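Search this site Search Go

Prarthorpe faith groups agree shared plan for safer places of worship

Share 14 Comments 3

Congregations in Prarthorpe and three neighboring towns will share training, emergency contacts and a single line to the county sheriff's office under an agreement signed in October at the Ostrowski Center.

The Hirnildale Interfaith Council, which drafted the agreement, said 10 congregations have joined so far. They include Lutheran, Catholic, Methodist and Baptist churches, a synagogue, a mosque and a Sikh gurdwara that opened last year in a former furniture store on Mill Street. Together they report 3,053 regular members.

Rev. Harriet Strickland, who chairs the council, told the meeting that most of the congregations already had some kind of safety plan, but that few of them had ever shown it to anyone outside their own building.

"We found that two churches on the same block were using different evacuation points, and each had picked the other's parking lot," she said. "That is an easy thing to fix once you sit down together."

Under the agreement, each congregation will name two safety contacts. Their phone numbers will be kept by the council office and by the sheriff's community desk, and will be checked twice a year. If a threat is made against one building, the contacts at all the others will be told by text message. The decision to cancel or move a service will stay with each congregation.

The document also covers fires, floods and medical emergencies. Council members said those were far more common in the area than threats, and asked that they be given equal space. The basement of St. Brendan's in Zarkthorpe was flooded in the spring, and the parish met for 10 weeks in a school gym while the floor and wiring were replaced.

Miłosz Baran, parish administrator at St. Brendan's, said the parish had received offers of help from several other faith groups during that time but had no simple way of sorting through them. The new plan includes a list of rooms that can be borrowed at short notice, with the number of seats, step-free access and kitchen use noted for each. 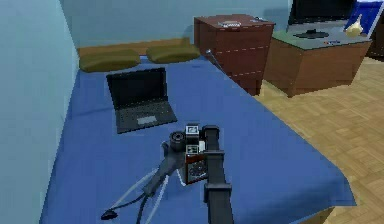

Sheriff's Lieutenant Dwayne Villanueva attended the signing and answered questions for close to an hour. He said his office would visit any member building on request and walk through it with the people who open and close it. The visits are free. A written summary goes only to the congregation, unless its leaders choose to share it.

Several people at the meeting asked about armed guards. The agreement takes no position on them. Villanueva said congregations that hire private security should tell the sheriff's office who will be on site and at what hours, so that deputies answering a call know whom to expect.

Others raised concerns about how far safety measures should go. Yolanda Hutchins, an elder at Second Baptist, said her church had kept its front doors open during services for as long as she had been a member and did not want to stop.

"People come in off the street, and some of them stay," Hutchins said. "I want somebody at the door who is paying attention. I don't want a door that is locked."

Her comment led to a change in the text before it was signed. A sentence advising that side and front doors be locked once a service begins now applies only to side doors, and says they must still open freely from the inside. The section on greeters was made longer. It now covers how to speak with a visitor who seems upset, when to ask a second person to come over, and when to call for help.

A separate section deals with children's programs. Congregations that run Sunday schools, after-school clubs or weekend classes agree to keep a sign-in sheet at the door and to have two adults in each room. Most already do so under their own rules or as a condition of their insurance.

Training will begin in January. The first course, on first aid and bleeding control, will be held at the Ostrowski Center starting at 9:30 a.m. and will run until early afternoon, with lunch provided. A second course in February will cover evacuation, including help for people who use wheelchairs or walkers. Each congregation may send up to four people. An online session is planned for those who can't attend in person, and the council expects to post the link on its website before the end of the year.

Costs for the first year will be met by a grant from the Hirnildale Community Fund and by dues from the member congregations. Dues are set according to size, and the smallest groups will pay nothing. The council did not release the amount of the grant. Strickland said the budget would be presented at the spring meeting, which is open to the public.

Alaric Quintanilla, a member of the county board, said he would ask the board to consider a small matching fund for outdoor lighting and door repairs at nonprofit buildings, including places of worship. He said that any such fund would have to be open to secular groups on the same terms, and that the county attorney would need to review it first. The board has not yet scheduled a discussion.

The council began work on the agreement after a series of phone threats in the region last winter. No one was hurt and no device was found at any of the buildings, but two services were stopped and a holiday concert in Zarkthorpe was called off. Council members said news of those calls spread by word of mouth, and that some congregations didn't hear of them until the next day.

Four more congregations have asked for copies of the agreement — three of them in Zarkthorpe, and one on the county line that also belongs to a neighboring council. They may join at any time by a vote of their own leadership. There is no requirement that a group be a member of the interfaith council, and groups may leave with 30 days' written notice.

The evening closed with short readings from members of several of the congregations, followed by coffee in the lobby. Copies of the signed document are available at the council office on weekday mornings and at the front desk of the Prarthorpe library.

Share 14 Comments 3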